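Asmont Robotics Club
Summer progress report to the Pettigrew Fund
August 11, 2024
Prepared by Marisol Kowalczyk, club advisor

Dear Alaric Hutchins and everyone at the Fund,

I promised you a proper update before school starts again, and I'm sorry it comes a little later than I said it would. The students wanted to get one more session in before I wrote to you, and then one more after that, and you know how it goes with teenagers and a humanoid!

When you approved the grant in April, we told you the money would go toward the shelf project, and that is where nearly all of it has gone. The plan was for the students to teach Imow (their name for the robot, voted on over pizza, and I had no say in it) to handle boxes on a wooden shelf, working up from touching a box to placing one squarely where it is supposed to go. We have 20 students signed up for the project, five of them brand new to the club, and attendance over the summer has been better than I dared hope.

The first few weeks were slow. Most of the time went into learning how to start the robot up and shut it down safely, who stands where, and who is allowed to call a stop (everyone is, and they take it very seriously). I had pictured us moving boxes by the second week, which was optimistic of me. The students wrote their own checklist and have rewritten it several times, and the current version is taped to the door.

Since then the work has been almost entirely about reaching. Getting an arm up to a shelf is one thing, and getting the fingers to meet a box without shoving it crooked is quite another. The group has been practicing with the right hand doing the work while the left stays free and out of the way.

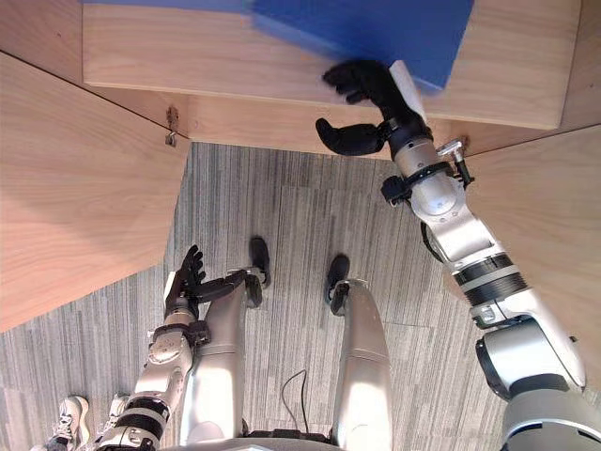 We have logged 27 practice runs so far. In the early ones the trouble was nearly always the thumb, which tended to arrive late and end up somewhere unhelpful. The older students spent two whole afternoons changing the order in which the fingers close, and the newer ones kept the notebook, writing down what happened on each run in plain sentences. Some of those sentences are very funny, and a good number of them have been useful too. I have started reading a page aloud at the beginning of each session.

What we can't do yet is place a box reliably. It will go up and stay up on a good day, but it often sits at an angle, and the students aren't satisfied with that. They would also like to try a second shelf height, and I have asked them to wait until the first one is dependable.

On the money side, $3000 of the grant has been spent, mostly on replacement cables, hand maintenance and lumber. The remainder is set aside for the fall, and I'm not asking for any change to the budget. I would like your permission to move the small amount marked for printing over to spare parts, as we have hardly printed a thing.

The next stretch takes us to the Skikesent student showcase, where the group hopes to run the shelf task in front of an audience. You would be very welcome at a practice before then, and the students have already been arguing about who gets to show you the notebook. Just send me a note with a day that suits you and I'll make sure the robot is charged.

With warm thanks from all of us,
Marisol Kowalczyk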